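Search this site: Keywords Go
Print this article | E-mail this article

4.2 The simulated room

Before any part was moved on the real bench, we built a copy of the work in simulation. The shared workshop at Lerngate gives each member only a short time at the bench, and most of our build was therefore done at home, in the evenings, on one desktop computer. The room model was taken from an earlier home project, Gulgate, and we kept its furniture as it was. We did not want a bare test cell, because a learned policy that sees only a clean background is known to become weak when the background changes.

The task is simple to state. The arm must come down over a small part on a plate, close its fingers and lift. Figure 7 shows the low position of the gripper, which we call the contact pose.
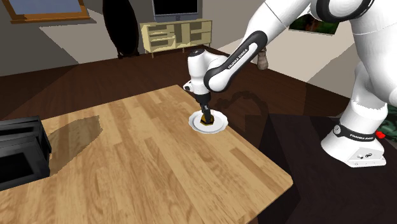
Figure 7. Rendered view of the contact pose, with the Franka Emika arm reaching down over the plate.

In this pose the two fingers point straight down, and the dark hexagonal part with its gold-colored rim is between and beneath them. The plate gave us more trouble than the part. It has a raised rim, and in the first version of the scene the planner often chose a path which touched this rim from the side. We then added a rule that the last piece of each path must be vertical. With this rule, 259 of 600 attempts ended in a stable lift - a modest result, but enough to continue.

Shadows were left on during all rendering. The arm throws a large shadow over the table, and we found in June that a policy trained without shadows lost the part when the lamp was moved. Training used 2000 rendered episodes, and 200 more were kept apart for testing. The same split is used for the Bramham controller in Section 4.3, where the grip force is also treated.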